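# Bathroom Robotics Project: Photos from the Fall Session
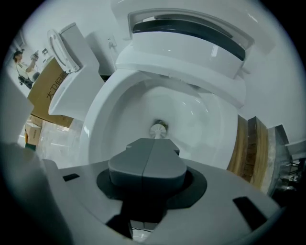 *Camargo — October 2023*

Welcome to our gallery, and thank you so much for stopping by! The Clanomier robotics club has been at it since the start of the school year, and a good many of the families have been asking what on earth the kids mean when they come home and say they spent the afternoon "doing toilets." Well, they mean just that. Our project this season is teaching a robot to help with bathroom chores, starting with closing the lid and working up to wiping the seat, and the picture at the top of this page is from the part of the work the students call demonstrating. You hold the gripper in your own hand, you do the chore yourself, slowly and the same way a patient robot might, and the camera on the gripper keeps a record of it all.

You're looking over the top of the gripper here, with its dark gray jaw pointing up into the bowl and the seat hanging above. It's a very close view (closer than most of us ever wanted to get to a toilet, I'll admit), and it is the only view the robot will have to learn from. There's a second toilet off in the upper left with its seat and lid up, and a brown cardboard box leaning beside it. Everything bends a bit toward the edges, and the students have gotten so used to that curve that ordinary photos look flat to them now.

We have 661 demonstrations saved so far, and I'm told nearly 28 hours went into collecting and sorting them — a lot of afternoons, and a lot of snacks! Seven students are on the collecting team this fall. They take turns, and they've become quite particular with one another about keeping the wrist steady and not rushing the approach. A recording where the jaw swings past the rim too fast gets thrown out, and there is usually some good-natured arguing over which ones deserve it.

Corey Hoani looks after the recordings and has written up our labeling rules, which run to two pages and are kept in the blue binder. Please read them before your first turn, even if you helped last year, as the names for the lid positions have changed. Sheena MacRitchie is coaching the programming group, and her students are busy with the training side, which they've nicknamed Jelau after a name one of them found in an old atlas and wouldn't let go of.

In December we'll be taking the project to the Grernach student showcase, and families are warmly invited. Sign-up sheets for rides are with Sheena, and if you can bring a folding table, please let her know — we came up one short last time and had to set the laptops on a piano bench.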